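3. The bedroom as a place of household work

When people in Darngate talked to us about their homes, they nearly always began with the kitchen. It was where they expected our questions to go, and where they had their best stories ready. We were happy to listen, of course, and a good deal of what they told us found its way into the previous section. But as the visits went on we began to notice how much of the ordinary keeping of a home went on in the bedroom, and above all on top of the bed. 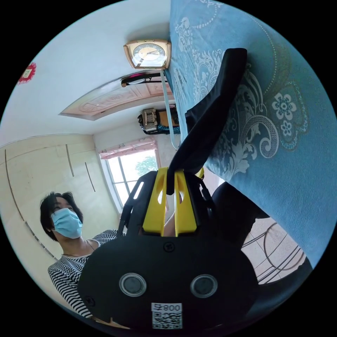
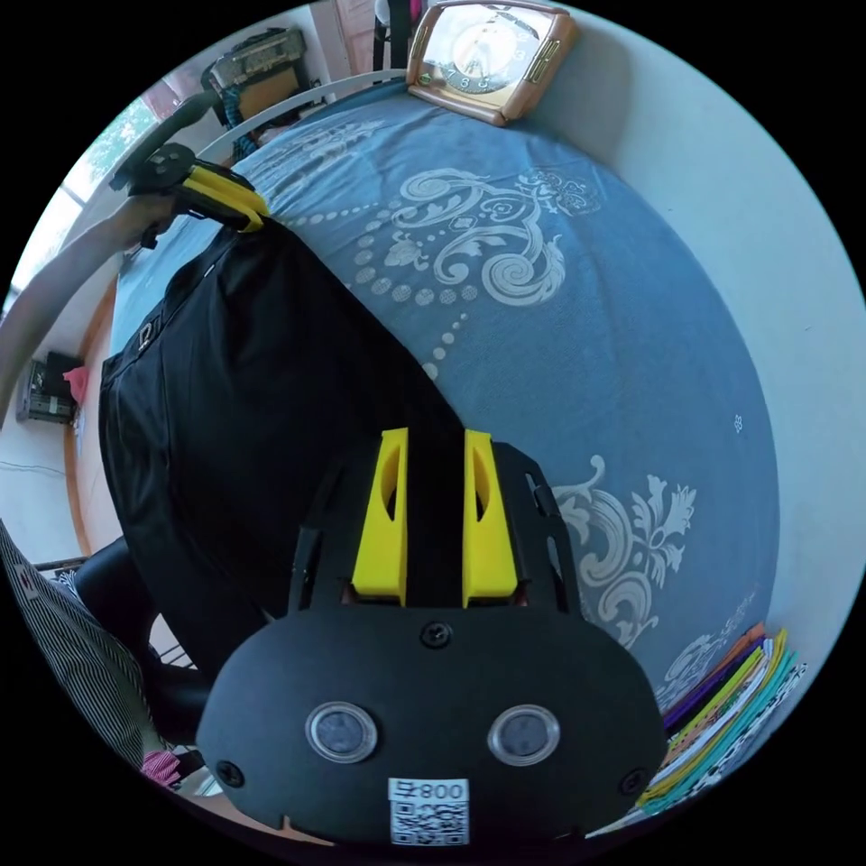
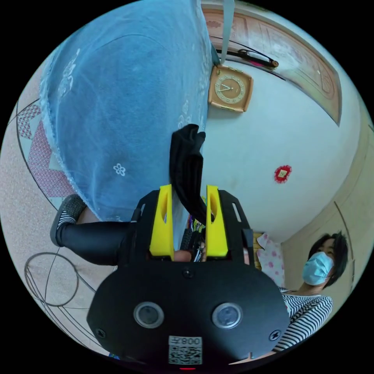 Figure 3. Black fabric and a patterned bedspread: views from one bedroom.

It may help to say a word first about how people used the bed during the day. In most of the homes we visited it was the largest flat surface anyone had, larger than the kitchen table and a good deal easier on the back than the floor. Clean clothes were carried in and dropped there in a heap. Coats were laid there when guests came. Bills were spread out on it, school projects were cut and glued on it (with an old towel underneath, if the parent got there in time), and suitcases were packed on it the night before a trip. One woman told us she had written most of her wedding invitations kneeling beside hers, and that her knees had never quite forgiven her!

All of this depended on the bed having been made. We had not expected this to matter as much as it did. An unmade bed was spoken of as if it were out of service for the day, and several people described pulling up the covers in the morning as "opening" the room. A father of two in the Plimora apartments put it very nicely when he said that he did not make the bed for the sake of how it looked, as he was the only one who ever saw it, but so that he would have somewhere to put things down.

The bedspread has a part to play in this, and people had strong feelings about theirs. Sewwandi Ranasinghe, in her earlier study of linen cupboards, draws a useful line between covers that are kept for sleeping under and covers that are kept for the daytime. We found the same line in Darngate, though it was often a blurry one. Some families folded the spread down to the foot of the bed at night with real care, and others slept under it and shook it out in the morning. What they shared was a sense that the daytime cover should be able to take some wear. Patterns were well liked for this reason, and so were middling colors. Pale, plain covers were admired in other people's houses and seldom bought.

Sorting and folding made up the largest share of the bedtop work that people described. We asked each household to talk us through it from the basket onward, and no two accounts were alike. Some began with the big things, to bring the heap down quickly and feel that they were getting somewhere. Others went person by person, making a little pile for each member of the family along the edge of the mattress. Dark clothes came in for more grumbling than any other kind - they show every bit of lint, and in the evening, by the light of a single lamp, a black sock and a navy one are very hard to tell apart. Two sisters who shared a room had settled the matter years ago by buying only one kind of sock between them.

There was also the question of what happened when the work was not finished by bedtime. Here people grew a little shy. The usual answer was the chair, and nearly every bedroom seemed to have one, holding clothes that were too clean for the hamper and not quite fit for the drawer. A few people moved the whole heap to the chair at night and back to the bed in the morning, sometimes for days on end. We do not take this as a sign of carelessness. The people who told us about it were, as a rule, the same ones who could say without looking where every pillowcase in the house was kept.

Storage comes into the story at this point, and we turn to drawers, closets and the space under the bed in the next section.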